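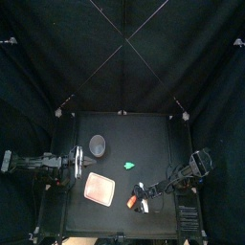 Getting fold creases out of dark curtains

2 min read

122 shares

pinoak_lane

I bought a set of dark polyester curtains from Laizer in April to close off one end of my basement. They came folded flat in a plastic bag and I left them in the bag until last month. Now that they're up, every fold shows. There is a grid of sharp lines across each panel, plus some softer wrinkles near the floor where they were bunched in the box.

I tried leaving them alone for a week and it made very little difference. I have a regular iron but I'm nervous about using it. I scorched a dark tablecloth a couple of years ago and it left a shiny patch that never came out. The care tag says cool iron and no bleach, and nothing about washing. Each panel is 42 inches wide and long enough to reach the floor, so taking them down and putting them back is a chore, but I'll do it if I have to.

Is a steamer worth buying for this, or is there another way? It also bothers me that they pick up every bit of lint.

margin_notes

A steamer works on polyester, and you can do it with the curtains hanging. I used a handheld one from Vemumov on the drapes in my dining room. Any model that holds a decent amount of water will do the job.

Start at the top and work down. Hold the bottom hem with your free hand and pull gently so the fabric is tight. Keep the steamer head a little way off the cloth and move slowly. Go over the worst lines from the back side first. If you see a drip mark, stop and let the head heat up again. Most spitting comes from starting too early or tilting the thing too far.

When you finish a panel, don't close it or tie it back. Leave it spread out overnight. The fabric is soft while it's warm and it will take a new crease just as easily as it lost the old one.

If you would rather iron, put a thin cotton dish towel between the iron and the curtain, use the lowest setting, and press on the back. The shiny patch you had on the tablecloth was probably heat on bare synthetic fabric. Test a corner of the hem first.

Take the hooks or clips off before you iron and put them in something with a rim. I lost 2 of mine down a floor vent. Any shallow tray is fine.

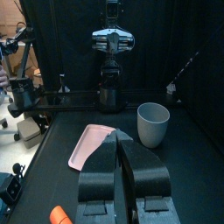
Light pink tray with a raised rim, on a black tabletop.

For lint, a damp rubber glove wiped downward in one direction picks up more than a sticky roller does.

harborstep

Dryer. Low heat, one panel at a time, with a wet washcloth thrown in. Ten minutes, then hang it right away. I've done this with every set I own and never had a problem.

quiet_culvert

I'd be careful with the dryer if there is any coating on the back. Some room-darkening curtains have a rubbery layer that can stick to itself when it gets warm. Feel the back of the panel – if it's smooth and a bit tacky, keep it out of the dryer and steam from the front only.

A spray bottle of plain water is the cheap option. Mist the creases, smooth them down with your palm and leave the curtain hanging. I had to do mine three evenings in a row, and the deepest lines stayed faintly visible until summer. It helps to clip something heavy along the hem while it dries – I used binder clips with big washers on them.

2 comments

Contact Venley Home Help | © Venley | Back to top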